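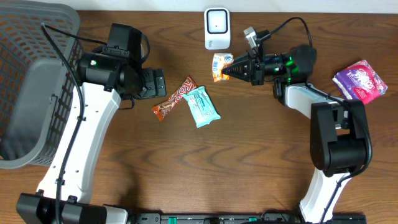
4. Caring for the oiled table top

This section is for all Mutia tables with an oiled wood top. If your table has the lacquered top, please go to section 5, because the oil will not enter the lacquer and will stay sticky on it.

4.1 What you need

Mutia care oil, one small tin (200 ml is enough for one table, two coats)
Sanding pad, fine
Cotton cloths without colour, at least 5
A bowl of clean water
Gloves
Old newspaper or a sheet for the floor

Other oils for furniture can be used if the tin says they are suitable for food surfaces. Do not use olive oil or sunflower oil from the kitchen. These oils do not harden and after some weeks they begin to smell.

4.2 When to oil

Oil the table before the first use and then two times in a year. In a house with dry heating we advise one more time at the end of the winter. To know if the table needs oil, put a few drops of water on the place which is used the most. If the drops stay round, the surface is still protected. If the wood drinks them and becomes dark, it is time to oil.

4.3 Preparing the surface

1. Remove everything from the table and wipe away the crumbs with a dry cloth.
2. Wipe the table with a damp cloth, always along the grain. Squeeze the cloth well before you start.
3. Leave the table to dry overnight.
4. Sand lightly with the fine pad, along the grain. Two or three passes are sufficient. Do not press in one place or you will make a hollow that is visible against the light.
5. Take away all the dust with a clean cloth. Do not forget the edges and the joint in the middle, if your model can be extended.

Note: After step 2 the wood can feel rough. This is normal and the sanding will correct it.

4.4 Applying the oil

1. Open the window and put on the gloves. The room must be warmer than 15 degrees.
2. Shake the closed tin, then pour a small quantity on a folded cloth. Do not pour directly on the table.
3. Spread the oil along the grain in a thin layer. Begin at the far side and come towards yourself.
4. Wait up to 20 minutes. Some places will take the oil faster than others, mostly near the ends of the boards. Give these places a little more.
5. Wipe off all the oil which is still on the surface, using a new dry cloth. The surface must not feel wet under the hand.
6. Wait until the next day and repeat steps 2 to 5 for the second coat.
7. Oil the underside once, with one coat only. If only the top side is treated, the boards can bend.

CAUTION: Cloths with oil can catch fire by themselves when they are folded or thrown together in a bin. Put the used cloths in water immediately, then dry them flat outside before you throw them away.

4.5 After oiling

Do not put anything on the table for 24 hours. For the first week please use mats under plates and glasses, and wipe spilled drinks at once, especially coffee and red wine. The colour will be a bit deeper than before and will become calmer during the first month.

4.6 Small repairs

White ring from a glass: rub with a little oil on a cloth, along the grain, then wipe dry. Old rings may need light sanding first.

Dent without broken fibres: put a damp cloth on the dent and touch it for a few seconds with a warm iron (lowest position, no steam). Leave to dry and oil the place again.

Sticky surface: too much oil was left in step 5. Put a thin new layer, wait 5 minutes and wipe strongly with a dry cloth.

Deep scratches and open joints should not be repaired at home. Please contact the shop where you bought the table and have the number from the label under the top ready.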